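Unit 5: Learning reach-and-place from demonstration
Course handout, Judit Kelemen and Wendell Wojcik

5.1 Problem setting

A humanoid is given a short instruction and must move one arm to a target in a furnished room. The policy maps camera images and joint angles to a sequence of joint targets. It receives no map of the room and no object models.

5.2 Training data

The Brirano set used in the exercises holds 1,329 demonstrations. Each was recorded under teleoperation and cut to begin at the first arm motion. Episodes with a self-collision were dropped. The policy predicts 24 steps at a time and executes the first 4 before predicting again.

Bedroom layouts are harder than tabletop ones. The support surface is soft, it is low relative to the shoulder, and the bed limits where the feet can go. With the robot standing at the side of the bed, a target on the mattress often calls for a nearly straight arm, and small errors at the shoulder become large errors at the hand.

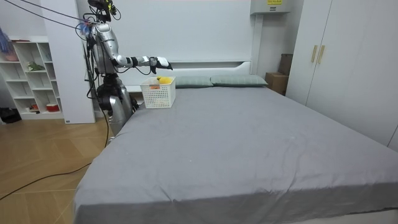 5.3 Effect of arm extension

Let q be the joint vector and J(q) the hand Jacobian. As the elbow straightens, the smallest singular value of J falls toward zero and motion along the arm becomes poorly conditioned. Major and Lungu add a penalty on low values to the imitation loss. Placement error dropped on far targets and was unchanged on near ones.

Exercise: derive the gradient of the penalty for a planar arm with two links. Due 16 December 2025.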